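Search this site Search for:

Notes on Storing Dry Goods in a Small Kitchen

June 9, 2021

The pantry at the Rutley apartment measures 40 inches across and has 2 fixed shelves. It has served this household for several years, and the present arrangement was adopted after a review of what was being bought and what was being thrown out. Readers have requested the details, and they are set out below.

Flour, rice and oats are kept on the lower shelf in sealed containers. Each container carries a label with the date of purchase. Older stock is used before newer stock is opened. Items in paper bags are transferred on the day they are brought home.

Spices are stored away from the stove. Whole spices are bought once a year and ground ones more often, in small amounts. Hye-jin Myung, whose advice was sought on this matter, recommends smelling each jar before a purchase is made to replace it. This recommendation has been adopted in full.

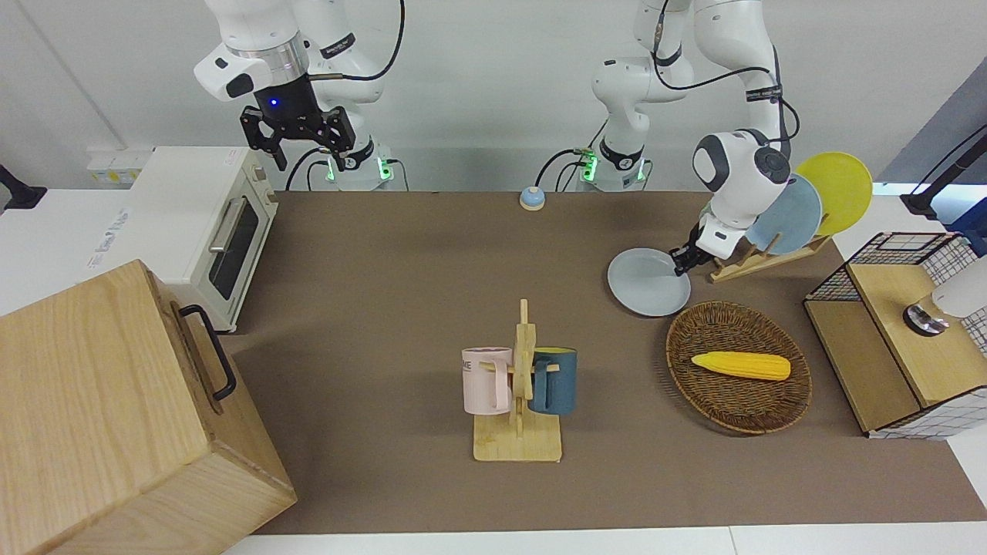 Shelf Liners and Containers

The household has tested liners from Paltness and Cerex. The Paltness liner is thicker and lies flat without tape. The Cerex liner is easier to cut, but it slides when a heavy container is pulled forward. The Paltness liner has been retained on both shelves.

Containers were purchased from Nedelcu. Square ones are preferred, as they use the corners of the shelf. Replacement lids may be ordered separately and should be matched to the size marked on the base.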